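6. Preparing and clearing the work table

This section applies to the Cedix table-clearing unit, when it is used in a café, canteen or similar room, and to persons who teach it by demonstration. Read it together with section 5 (Stopping the unit) before the first session. The numbers in brackets are the Gredwood site rules, which are printed on the inside of the cabinet door.

6.1 Who may work at the table

Only a person who has finished the operator training may switch the unit to Teach mode. Other persons can clean tables in the same room, but they must stay behind the floor line while the arm has power. The line is placed 101 cm from the edge of the arm base. Measure it again each time the base is moved, also when it was moved only a little.

One operator works at one table. If two operators are in the room, agree before starting who holds the enabling switch. It must not be passed from hand to hand during a cycle.

6.2 Before the demonstration

1. Press the stop button on the base and check that the lamp is red.

2. Put the arm in the parked position and lock the joint pin.

3. Take off rings, bracelets and watches. Roll long sleeves up above the wrist, or close the cuff.

4. Push the chairs back so that you can step away from the table without turning around. On old tile floors check that the chair legs stand flat.

5. Look at the table from two sides. A dark glossy top shows reflections from one side which are not there from the other side, and foam is easy to miss.

6. Decide what is waste, what is crockery and what belongs to a guest. Phones, keys, glasses and papers with writing are never waste. Remove them by hand and bring them to the counter.

NOTE: Do not tidy the table before the demonstration more than step 6 asks for. The unit has to learn from tables as guests leave them, with wrappers, tissues and spilled foam.

6.3 Demonstrating the clearing order

The order is the same for all tables: loose waste first, liquid and foam second, crockery last. Keep to this order even when another one seems faster to you on a particular table. Demonstrations with a different order are rejected by the Vava checking program, and the session must be repeated.

1. Start the recording with the left pedal and wait for the short tone.

2. Hold both hands open above the table for one full breath, then begin.

3. Pick up the loose waste piece by piece. Foil, paper and tissue are separate pieces, even when they lie on each other. Very small pieces are pinched between the fingertips. Do not sweep them over the edge.

4. If you collect waste in one hand, keep that hand the same until it is emptied. Changing the hand in the middle makes the recording hard to use.
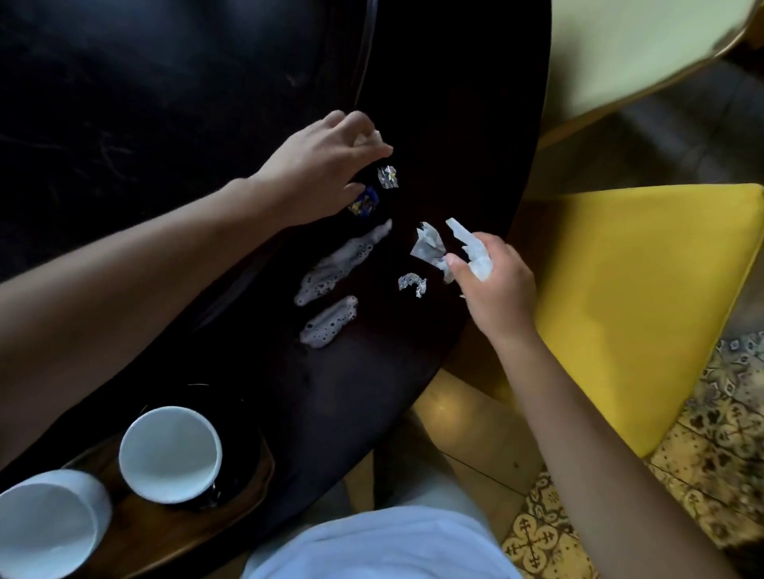 5. Empty the collecting hand into the waste container. Do not use a cup as a container, also not an empty one.

6. Take the cloth and wipe the wet places with long strokes in one direction. Foam which has dried at the edges may need a second wipe. Spray only on the cloth, never on the table.

7. Lift the cups by the handle or the lower half. Fingers do not go over the rim or inside the cup. Where cups stand on a tray, the tray is lifted with both hands and the cups stay on it.

8. Hold both hands open again, then press the left pedal to stop the recording.

CAUTION: Metal foil can have sharp folds. If your skin is cut, stop the recording, step away from the table and follow the first aid card. The table is then cleaned with the red cloth set and is not used for teaching until the next session.

CAUTION: Do not reach under the parked arm, even when the pin is locked. Walk around the table.

6.4 First automatic run

After the demonstrations are accepted, the unit may be run at reduced speed. The speed limit for this run is set by the key switch and must not be changed in the menu.

1. Send all persons behind the floor line and say aloud that the arm will start.

2. Release the joint pin, turn the key to Slow and hold the enabling switch in the middle position.

3. Let the unit clear one piece of paper only. Watch the fingers of the gripper, not the screen.

4. If the gripper closes on the table surface, or if it drags a piece more than a hand's width, release the switch. Enter code 54 in the log and call Ostapchuk service.

5. When the single piece was cleared correctly, repeat with a full table, but without hot drinks.

NOTE: Code 54 is not a fault of the arm. It means that the height of the table has to be taught again (see 4.3). Polished dark tops give this code more often than light ones. A matte height card laid on the table during step 4.3 helps in most cases.

6.5 After the session

Turn the key to Off and take it with you. Wipe the gripper pads with a damp cloth and let them dry open. Write in the log the table number, the number of accepted recordings and every use of the stop button, also when it was pressed by mistake. The log stays with the unit and is checked each October during the yearly inspection.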